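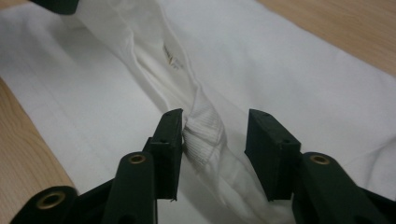
Figure 7.1 A white garment on a wooden table, with the two fingers of a hand-held gripper on either side of the gathered cloth.

Chapter 7
When the Work Is Shared with a Machine

What you will learn in this chapter
How a job is divided into tasks before any part of it is automated
Why soft materials such as cloth are difficult for machines
How the duties, the pay and the daily rhythm of workers can change
Which questions the staff should ask before a new system is installed

Words to know: task, gripper, demonstration, throughput, retraining, works agreement

7.1 A morning at the laundry

The industrial laundry Riquelme stands beside the ring road, between a tyre shop and a bakery. It washes clothes and linen for hotels, clinics and restaurants. When the first lorry comes, the washing machines are already running, and the people in the sorting hall are putting on their gloves.

Washing in such a place has been automatic for a long time. The machines measure the water and the soap by themselves, and a belt carries the wet load to the dryers. A visitor may therefore think that a laundry is a fully automated workplace. After the dryers, however, the picture is different. Shirts and tunics arrive in a trolley, turned inside out, with one sleeve inside the other. A person must take each piece, find the collar, shake it, look for stains and fold it. Nearly all the staff of Riquelme work in this part of the building.

Renato Henríquez has worked at the folding tables for many years and now leads the early shift. On February 18, 2022 the management called him to a meeting and told him that the firm would try a folding system named Skevex, made by the company Hudex. His first question was not a technical one. He asked who would be standing at the table in one year.

This chapter starts from his question. It is a good one, and to answer it we must first understand what the work consists of.

7.2 A job is made of tasks

In everyday speech we say that a machine "takes a job". This is seldom exact. A job is a group of tasks, and a machine usually takes over one or two of them. The other tasks stay with the person, or they change their form, or they disappear because they have no more use.

Before the trial began, the folding job at Riquelme was written down as a list:

Taking one piece from the trolley
Finding the collar or the hem
Turning the piece to the right side
Laying it flat on the table
Checking for stains, holes and missing buttons
Reading the care label if there is a doubt
Folding and stacking
Telling the shift leader when a load is not clean

The workers were surprised by the length of the list. Several of these tasks they had never named before, as they did them all in one movement. The last task was forgotten in the first version and was added by Henríquez with a pencil. It takes little time, but without it a dirty load would go back to the hospital.

Hudex offered to automate the folding and the stacking. The company did not promise to do the rest at once. For the turning and the laying flat, it asked to collect demonstrations from the workers.

7.3 Why cloth is difficult

A metal part has the same shape every time it comes down the line. Cloth has no fixed shape. Look again at Figure 7.1. The broad parts of the garment are quite smooth, but a long bunched fold runs between them, and a piece of ribbed knit has gathered near the fingers. Is it the cuff or the neckband? An experienced worker would take it in the hand, feel its edge and know. A machine must decide from what it can see, and the white folds on a white garment give it only soft grey shadows.

There is also the question of force. If the grip is too weak, the cloth slips. If it is too strong, or if it closes on two layers in place of one, the garment comes up in the wrong way and the work must start again.

For these reasons an engineer does not write a separate rule for every possible fold. In a demonstration, a worker holds a gripper in the hand and does the task with it, and the movement is recorded. The system later learns from many such recordings. During the first period of the trial, 641 demonstrations were made at the tables of Riquelme — some by people who had never before been asked to explain their work to anybody.

7.4 What changes for the people

The trial brought changes of several kinds, and they did not all go in the same direction.

The rhythm of the day. With the ordinary method, a worker decides when to slow down for a difficult piece. When the stacking is done by a machine, the pieces must arrive at a regular speed. Some workers liked the steady pace. Others said that they had lost the small moments in which they could stretch their backs or exchange a few words.

The body. Folding needs the same movements of wrist and shoulder during the whole shift, so a machine which takes this task can be a relief. Holding the gripper, on the other hand, was tiring in a new way, and the staff asked to change places every 2 hours.

Knowledge and pay. The recordings contain the skill of the workers. Is making them a part of the normal duties, or is it a different job with a different wage? At Riquelme there was no rule for it. After some discussion, the hours of demonstration were paid with a supplement, and this was written into the works agreement.

Responsibility. If a stained tunic is folded by the machine and sent to a clinic, who has made the mistake? The checking stayed a human task — but the checker now sees each piece for a shorter time than before.

In the following sections we compare Riquelme with Prusar, a parcel depot where the new equipment was installed without any talk with the staff. While you read, keep the list of tasks from section 7.2 beside you.

Before you read on

Choose a job which you know well, your own or that of a relative. Write down its tasks in the order in which they are done. Then show the list to the person who does the job and ask what is missing from it.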